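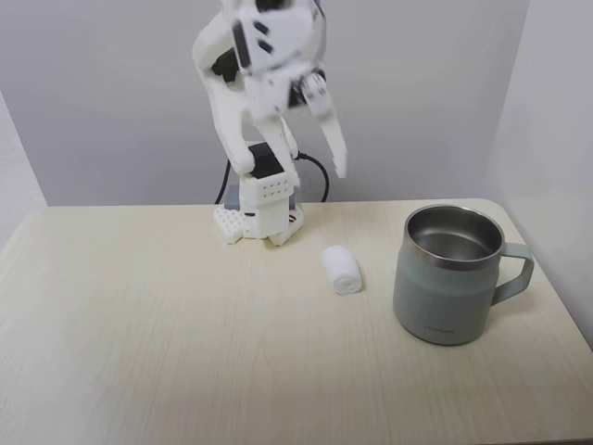

January, bench notes, small arm – house rules, second pass

Started 14:30. Raimonds wants the rules on one page by the time the Kadance people visit. Currently they are on four sticky notes and in Jurgita's head.

Going through what we do vs. what we say we do.

Speed. The old note says "slow near people". Useless. Slow is what? Tõnu runs it at 30 percent of max whenever a hand could reach the table, I had been using 50. Going with 30. Full speed only from the keyboard side with the lid switch in. Wrote it in the config as well so it's the default after a restart, not something you have to remember.

Stop. Pulling the plug is not a stop procedure. Servos go limp and the arm drops on whatever is under it. Proper order: soft stop, park, torque off, then power. Plug only if something is actively going wrong. Jurgita disagrees, says new people will go for the plug anyway and we should plan for it. Fair. So nothing breakable directly under the arm, ever, and the footplate gets clamped before anyone runs a script they didn't write.

Drinks. Argued about this for 15 minutes. Proposal was no cups on the table at all. But the mug tasks need a mug. Settled: a cup on the table is a task object and it's dry. If it has coffee in it, it lives on the shelf. Maarja wants tape on task cups, I think that messes with the vision so no tape for now. Ask her again after the next batch.

Cloth items. Rolled, not folded, same end toward the operator each time. Write the start position down before the run, not after. I have guessed it afterwards more than once and the logs are worse for it.

Cables. Both go off the back of the table. Check slack with the arm at full reach each side, by hand, torque off. Do it after every re-mount. Still no strain relief at the base – the Nosto clips don't fit our footplate, they need a wider hole. Tõnu to print something.

Printed parts. Nobody has been writing down print dates. Starting now: date in pencil on the inside of the link, and an entry in the parts book. Any crack at a screw hole = replace, no glue. The gripper finger we glued in the fall held up ok but I don't want that to be the precedent.

Logs. Run 2295 has no operator name. Neither do a bunch before it. Script should refuse to start without one, Laine says ten lines of code, she'll do it. Also wants a free text field for "what was odd". Good idea, keep it optinal or people will type x.

Standards question from Raimonds: do we need the full risk assessment for something this size? My view is yes, short version. It's light but a finger tip at full speed near somebody's eye is still a finger tip near somebody's eye. Glasses on if you lean in while torque is on. Laine has the Kwofie template, it's way too long, I'll cut it to the sections that apply – pinch points, dropped load, unexpected start, electrical.

Unexpected start is the one that bothers me. The teleop leader wakes the arm if you bump it. Rule for now: leader unplugged unless in use. Better fix is a confirm key, see if Laine has time after the operator name thing.

Open:
– who signs off on new people. Jurgita by default, need a backup
– printed stop sheet by the bench, big letters
– clamp no. 2 is missing agian, check the Ganano crate
– lid switch sometimes reads closed when open?? retest before trusting it. No full speed until then

Stopped 17:10. Draft is in the shared folder, edit directly pls, don't send me comments by mail.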